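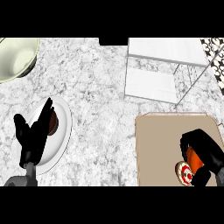 Simulated kitchens need worse days

Ovidiu Hodoroagă

Most of what gets written about training robot arms concerns the model. I want to write about the examples, which take more of my time and get less of everyone's attention.

My group collects demonstrations for two-armed kitchen tasks in simulation. A person drives both arms, the computer records what the arms did and what the view looked like, and the recording goes into a pile. The learning system is later trained on the pile. Our current one, which we call Felolley, holds 2000 recordings. On 8th September we finished going through 400 of them by eye, and I came away thinking that we had been rewarding the wrong thing.

We had been rewarding clean runs. A clean run is one where the operator goes straight to the object, closes the fingers once, carries it over and lets go. Operators who produce clean runs get through more in a session, and their recordings look good when we show them to visitors. Anything with a fumble in it was thrown out and done again.

The trouble is that the trained system does not make clean runs. It drifts a little. It comes down beside the object, or it picks up something round and flat by the edge and ends up with it standing on end over a cutting board, and then it has to decide what to do next. If every recording it learned from went well, it has never been shown what a person does from there. It usually freezes, or it carries on as if nothing had happened.

Of the 400 we reviewed, 270 had no correction of any kind in them. I think that is far too many. A person in a real kitchen corrects all the time. You set a plate down, see that it is too near the edge, and move it. You reach for a cookie on a plate and adjust your hand on the way. Those small repairs are most of what skill looks like up close, and we were paying people to hide them.

The usual answer is to collect more. My colleagues on the Demby project hold this view, and they have a point: with enough recordings, some bad positions will show up by accident. But accidents cluster. The same operator gets into the same kind of trouble again and again, and the rest of the counter is never explored. I would sooner have a smaller pile in which the awkward positions were chosen on purpose.

Simulation makes this cheap, and I am puzzled that we use it so little. The counter can be reset in a moment. A marble top costs the same as any other surface, and no dish breaks. We can start a recording halfway through a failure, with the gripper off to one side of the food or the piece already turned the wrong way, and ask the operator to get out of it. We tried this in April on a task set named Wenesthorpe. The operators disliked it at first because their times went up. After a while they said it was less boring.

There is a fair objection. If you fill the pile with trouble, the system may learn to get into trouble. I have seen this happen. The fix is to cut the recording so that it begins after the mistake and contains only the recovery. It takes somebody's time to make those cuts properly, and that time has to be in the budget from the start.

The second objection is about two arms. One arm is often waiting while the other works, and a person who is concentrating on a recovery with the right hand tends to forget the left one, which then hangs over a plate doing nothing. Some people would trim that out. I would keep it, provided it really is waiting and the operator has not bumped a key. Knowing when to hold still is part of the job too.

What I am asking for is a change in how operators are judged. Stop ranking them by the number of runs per session. Keep the fumbles, mark where they start, and pay for the marking. Our next set, Chiang, will be collected this way, and half of its starting positions will be ones we would have deleted last year.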